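4.2 쟁반은 배치의 기준점인가

앞 절에서 소개한 Šťastný와 Adomaitis의 주장은 단순하다. 사람들은 식탁을 차릴 때 가장 큰 물건을 먼저 자리 잡게 하고, 나머지를 그 물건에 맞추어 놓는다는 것이다. 쟁반이 있으면 쟁반이, 없으면 접시가 그 역할을 한다. 두 저자는 이를 '기준점 가설'이라 부르고, 가정 식탁 218곳의 기록을 근거로 든다. 우리는 이 가설이 틀렸다고 단정할 생각은 없다. 다만 그 자료로 그렇게까지 말할 수 있는지는 의심스럽다.

우선 '맞추어 놓는다'는 말의 뜻이 분명하지 않다. 원 논문의 부호화 지침을 보면 쟁반의 긴 변과 나란한 식기, 쟁반 안에 들어간 식기, 쟁반 테두리에 닿은 식기가 모두 '정렬'로 처리된다. 이렇게 넓게 잡으면 쟁반이 상판의 상당 부분을 차지하는 식탁에서는 정렬되지 않은 물건을 찾기가 오히려 어렵다. 식탁 가장자리에 맞춘 것인지 쟁반에 맞춘 것인지도 구별되지 않는다. 네모난 쟁반을 네모난 상판에 반듯하게 놓으면 두 기준은 사실상 하나가 되기 때문이다.

식기가 아닌 물건을 다루는 방식도 문제가 된다. 지침은 화분이나 책처럼 식사에 쓰이지 않는 물건을 '배경'으로 분류하고 분석에서 뺀다. 그러나 좁은 상에서 화분 하나가 차지하는 자리는 컵 하나의 자리와 다르지 않다. 컵이 화분 옆에 있을 때 그 위치를 쟁반으로 설명할지 화분으로 설명할지는 부호화 담당자가 정할 수 있는 일이 아니다. 우리는 리트콤 자료를 다시 부호화하면서 배경 항목을 모두 되살렸다.
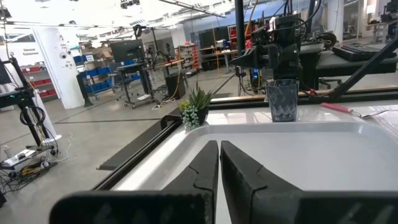
그림 3. 쟁반 테두리 너머에 놓인 화분과 반투명 컵, 분홍색 손잡이의 식기.

그림 3과 같은 배치를 원 지침대로 처리하면 화분은 기록에서 사라지고, 컵은 '쟁반 뒤쪽'이라는 값만 갖는다. 분홍색 손잡이의 식기는 상판 뒤편 테두리 가까이에 누워 있는데도 역시 쟁반을 기준으로 읽힌다. 그렇게 읽어야 할 근거를 우리는 지침 어디에서도 찾지 못했다. 화분을 기준으로 삼아도, 뒤편 테두리를 기준으로 삼아도 설명은 똑같이 성립한다.

재부호화에는 Zarei가 만든 Vavimeck 기록지를 썼다. 물건마다 가장 가까운 이웃, 가장 가까운 상판 변, 놓인 방향을 따로 적게 되어 있고, 무엇이 기준인지는 묻지 않는다. 이렇게 얻은 판단은 모두 3,493건이다. 숟가락과 포크는 따로 다루었다. 길쭉한 식기는 방향이 뚜렷해서 정렬 여부를 가장 쉽게 판정할 수 있고, 기준점 가설이 옳다면 여기에서 먼저 드러나야 한다.

드러나지 않았다. 숟가락과 포크는 쟁반의 변과 나란하지 않은 경우가 드물지 않았고, 쟁반 양쪽에 하나씩 나뉘어 비스듬히 놓이기도 했다. 접힌 냅킨은 사정이 달라서 대체로 상판의 변을 따랐다. 다만 냅킨은 접으면 모서리가 생기는 물건이므로, 이것을 배치 습관이라고 할지 냅킨의 성질이라고 할지는 판단을 미루는 편이 낫겠다.
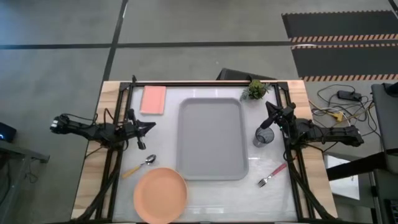

접시의 경우에는 해석이 더 까다롭다. 둥근 접시에는 방향이 없으니 위치만 남는데, 접시가 상판 끝으로 밀려나 있을 때 원 지침은 이를 '미완성 배치'로 본다. 곧 쟁반으로 옮겨질 물건이라는 것이다. 이 범주는 편리한 만큼 위험하다. 가설에 맞는 접시는 완성된 배치가 되고 맞지 않는 접시는 미완성이 되므로, 가설이 반박될 길이 막힌다. Mathew도 같은 점을 지적한 바 있으나 그는 범주를 없애는 대신 시간 기준을 덧붙이자고 했다. 우리는 그 제안에도 선뜻 동의하기 어렵다. 접시가 몇 분 동안 움직이지 않아야 완성인지 누가 정할 것인가.

Ejigu 지수로 이 문제를 우회할 수 있다는 의견도 있었다. 물건들 사이의 거리를 상판의 대각선 길이로 나누어 합산하는 방식인데, 상의 크기가 달라도 비교가 된다는 장점은 인정한다. 그러나 이 지수는 겹침을 거리 0으로 처리한다. 접시가 쟁반 모서리에 걸쳐 있는 것과 쟁반 안에 얌전히 들어가 있는 것이 같은 값을 받는다. 식탁을 차려 본 사람이라면 두 상태를 같다고 하지 않을 것이다. 걸친 접시는 기울고, 음식이 담겨 있으면 더욱 곤란하다.

유리컵에 관해서는 원 논문과 우리의 결과가 비교적 가깝다. 컵은 상의 오른쪽에 오는 경향을 보였다. 그렇더라도 이것이 쟁반 때문이라는 증거는 없으며, 오른손잡이 응답자가 많았다는 더 평범한 설명을 먼저 배제해야 한다. 원 논문에는 손잡이 정보가 실려 있지 않다. 저자들에게 문의했으나 해당 항목은 수집하지 않았다는 답을 받았다.

요컨대 지금까지의 자료가 보여 주는 것은 쟁반이 크다는 사실과, 큰 물건 주위에는 다른 물건이 있기 마련이라는 사실 정도이다. 쟁반을 치운 조건에서 같은 사람이 같은 식기를 놓게 하는 비교가 빠져 있는 한, 기준점이라는 용어는 유보해야 한다고 본다.
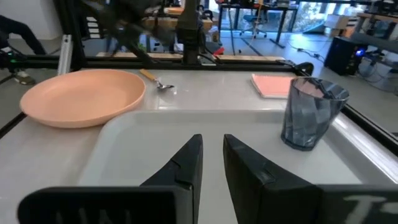
리트콤, 6월

본 절의 초고를 돌려 본 뒤 Ntuli가 보내온 의견을 덧붙인다. 그는 우리의 비판이 배경 항목에 지나치게 기대고 있다고 보았다. 공책이나 화분은 상을 차리기 전부터 그 자리에 있었을 수 있고, 그렇다면 배치의 결과가 아니라 조건이라는 것이다. 타당한 지적이다. 분홍색 공책이 유리컵 가까이에 있다고 해서 둘이 함께 놓였다고 말할 수는 없다. 그러나 바로 그 이유로 공책을 기록에서 지워서는 안 된다. 조건이라면 조건으로 적어야 하고, 컵의 자리가 그 조건에 얼마나 매여 있는지 물어야 한다.

이 의견에 따라 Vavimeck 기록지에 '처음부터 있던 물건' 칸을 추가하고, Thursday라는 가칭으로 부르던 소규모 묶음 16건을 다시 적었다. 한 건을 적는 데 거의 50분이 걸렸다. 기록자들이 가장 오래 망설인 항목은 여전히 접시였으며, 쟁반에 일부만 겹친 접시를 '안'과 '밖' 중 어디에 넣을지를 두고 의견이 갈렸다. 우리는 합의를 강요하지 않고 두 값을 모두 남겨 두었다. Vitar 판 지침은 이런 경우 다수결을 따르게 하지만, 그렇게 얻은 일치도가 무엇을 뜻하는지는 5절에서 따로 검토한다.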